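4 Setting up a Tollow departure sequence position

This section covers the first configuration of a Tollow working position in a tower or approach unit. It assumes that the Dumura server is already installed and that the flight data feed has been tested as set out in section 3. Allow one quiet period between traffic peaks. Do not carry out these steps on a position that is in live use.

4.1 Before you start

You will need:
– an account with supervisor rights
– the site code for your aerodrome
– the current runway and stand tables, in Vurnutora format
– a second position, already signed in, to check the results

Caution: Loading a stand table replaces the existing one in full. Export the old table first.

4.2 Connecting the position

1. Switch on the position and wait for the sign-in page. The status bar stays amber until the clock has been matched to the server.

2. Sign in and open Set-up, then Network. Enter the server address and the site code.

3. Set the refresh interval to 2 seconds. A longer interval can be used on a training position only.

4. Press Test. The position sends 88 short messages to the server and lists any that are not returned. If any are missing, check the cable and the port before going further. Do not raise the time-out value to clear the fault.

Note: The Test button is greyed out while another position is being tested.

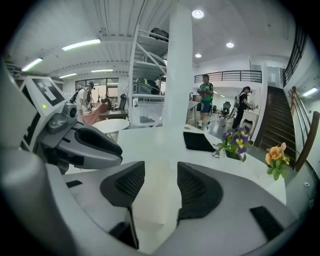 4.3 Loading the tables

1. Open Set-up, then Tables. Choose the runway table and press Load.

2. Repeat for the stand table. The largest table the position will accept has 1,925 rows. Rows past this limit are dropped and listed in the load report.

3. Read the load report. Error 377 means that a stand refers to a taxi route that does not exist. Correct the table at its source and load it again – edits made on the position are lost at the next restart.

4. Press Accept. The tables take effect when the position is next signed in.

4.4 Checking the sequence

1. Sign in again and select the Geagea test set from the Training menu.

2. Compare the departure list with the one shown on the second position. Call signs, order and target take-off times must match.

3. Move one flight down the list by hand. The change must appear on both positions, with the manual flag set.

4. Remove the test set and return the position to Standby.

Caution: Test flights are not marked as such on older strip printers. Turn off printing before selecting a test set.

If the two lists differ, see section 9, Fault finding.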